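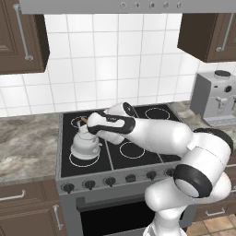

Thread on a fault we had in the kitchen tests at Drenevstead. It's fixed now, but it sat there for a long time and the way it hid might be useful to other people doing cooker tasks in simulation.

The task is called hob-off. The arm starts near the hob with one burner on. It has to find the right knob, turn it to off, let go and move back clear of the kettle. Everything is simulated, we run it in Gikurmont, and the controller being tested was Urkinum.

We ran it 2000 times over a weekend. The report came back looking good, good enough that it went into a slide. I was pleased and didn't look much further, which I should have done.

Iman Bouzid was going through the replays on Tue 25 February for a different reason (she wanted clips of the arm passing close to the kettle) and noticed a run marked as a pass where the burner was still on at the end.

Her message to me was "is this one meant to be green?" It was not meant to be green.

So we wrote a short script to go back over all 2000 and compare two things: what the scorer said, and what the burner state was on the last step. They should always agree. They disagreed in 101 runs.

All 101 went the same way. Scorer said off, burner said on. If that had been a real kitchen you would have a robot telling you the hob is off and walking away from it. I can't think of a worse direction for the mistake to go in.

First guess was the grip. The knob has a raised ridge across it and the fingers are supposed to close on either side of that and turn. If they slip, the arm can finish its turn with the knob left behind.

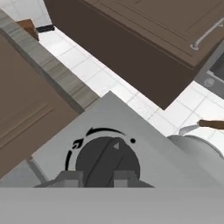

We watched a lot of close-ups of the knob from the wrist view. Slips do happen, and when they do the wrist turns and the knob stops short. But the scorer reads the knob, so a slip should still come out as a fail. In most of the replays it did.

Second guess was that the scorer was reading the wrong knob. We'd had that once before, in August, after someone renamed the joints. Checked every one against the kitchen file. All correct.

What we found in the end was the angle. The knob in this kitchen has no hard stop in the model. A real one usually clicks or stops at off. Ours would happily go past off and carry on round.

The scorer took the knob angle, wrapped it, and called it off if it was within a few degrees of zero. The burner logic didn't wrap. It used the raw angle, and anything past zero in the wrong direction counted as a setting.

So the arm turns the knob, overshoots, keeps going nearly a full turn and ends up pointing at off again. The pointer looks right. The scorer is happy. The burner thinks it has been set to something high.

That covered 69 of the 101. We fixed it by putting a stop on the knob and making the scorer ask the burner for its state. The angle is still logged but nothing is decided from it.

The other 32 were a different problem, and I nearly missed them as I'd assumed one cause for the lot.

In those, the knob did reach off. The scorer checked at that moment, passed the run and stopped looking. Then the arm opened its fingers and pulled back, and one finger dragged on the ridge and took the knob with it. Burner back on.

This only showed up when the arm left at a slant. If it backs straight off the panel the fingers clear the ridge every time. Urkinum likes the slanted route when the kettle is in the way, as it's trying to keep its distance from the spout.

Two changes for that. The controller now has to back off straight before it plans anything else. And the scorer waits until the arm is clear and at rest, then checks, then waits again and checks once more. Runs take longer. Fine.

A couple of people at work asked why the arm couldn't just look at the knob afterwards and see. It could, and for the 32 that would have caught it. For the 69 it would have made things worse, as the knob really did look like it was at off.

We reran 1000 with both changes in. No disagreements between scorer and burner. The pass rate is lower than it was on the slide, mostly from slips, and the overshoots now hit the stop and let the grip go. I've taken the slide down.

I also went back to our older results using the same kitchen. Anything with a knob in it from before the fix should be treated as suspect. I've put a note on each of them and sent the list to Whitlock, who were using some of the numbers to plan their bench tests.

Whitlock were decent about it. Their real cooker has stops on its knobs, so the overshoot shouldn't happen there, but they hadn't thought about the finger dragging on the way out. They're adding the straight back-off before anything goes near a live burner.

If you've got a task that ends with "thing is switched off", it's worth checking where your scorer gets its answer. Ours was working out off from the angle while the burner had its own opinion — two bits of code, written a year apart, one of them by me.

Someone asked whether the kettle lid task has the same trouble. Different scorer, no angles in it, but it does check at the moment of release like the old hob one did. Iman is going through those replays now. I'll add to this thread when she's done.

Script for comparing scorer and final state is going in the shared tools folder this week. It's short and a bit rough. You'll need to change the names at the top if your kitchen isn't ours.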